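How to Put a White-Edged Table on a Pale Wood Floor Without Ruining Either

26 Apr 2018
By Nazanin Bagheri
4 min read

Every guide to protecting a wood floor wants you to buy something. Felt pads, rubber cups, a roll of clear film, a spray that claims to "bond with the grain." I have tried most of them over the years and I remain unconvinced by nearly all. What follows is the method I use when a light table with thin legs has to live on a light floor. It costs very little and takes 20 minutes, plus some waiting.

Start with the floor, and start with a dry cloth. Fold it, get down on your knees and go over the area where the table will stand plus a good arm's length past it. Most scratches under furniture come from grit. A vacuum picks up the crumbs and leaves the fine stuff in the seams, which is the part you should care about. If the cloth comes up gray, turn it and do it again.

Skip the wet mop. I know the bottle says it's fine.

Next, turn the table over onto a blanket. Two people, please, even if it feels light. Thin legs don't like being dragged sideways, and the joint at the top is where they give. Check each foot with your fingertip. You're looking for a burr, a bit of old glue or a pad worn down to its sticky backing. Peel off anything loose and wipe off the residue with warm soapy water. Dry it well.

Now the pads. The ones I keep going back to are the plain Favberg felt discs, 23 millimeters across, and I only like them because they're dull and they stay put. The Prirkton "glide" pads promised 200 moves without wear. Mine were fuzzy and skating around inside a month, so take that number for what it's worth. Whatever you buy, trim it to fit inside the foot. A pad that sticks out collects hair and peels.

Press each one down hard, then leave the table upside down for 2 hours. The packet will tell you a few seconds is enough. I've picked too many discs off the floor to believe it.

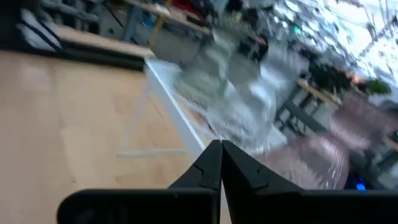

White table edge, pale wood. Dark scuffs would show on both.

When you set the table upright, lower it straight down. Don't tip it onto one leg and swing it around, which is how everyone does it and how my friend Orhun Yalçınkaya put a crescent in his dining room. Look along the edge of the top from one end. If it rocks, find the short leg by pressing on opposite corners, and add a second thin disc to that foot only. Folded cardboard works for an evening.

For the white edge itself, a soft cloth and a drop of dish soap will take off most marks. People swear by the white eraser sponges. They do work, but they work by sanding, and on a glossy finish you can end up with a dull stripe that looks worse than the smudge did. Test one where it won't show, if you must.

What about a rug or mat underneath? Fine, if you like the look. I wouldn't buy one for protection alone. Grit gets under it and stays there, and on a pale floor that gets sun you may find a darker rectangle when you finally lift it. Mine went down in June and I was annoyed by the next spring.

Check the pads whenever you clean under the table. Rub a thumb across the felt, and if it feels gritty, change it. Washing them is a waste of time - the glue goes first.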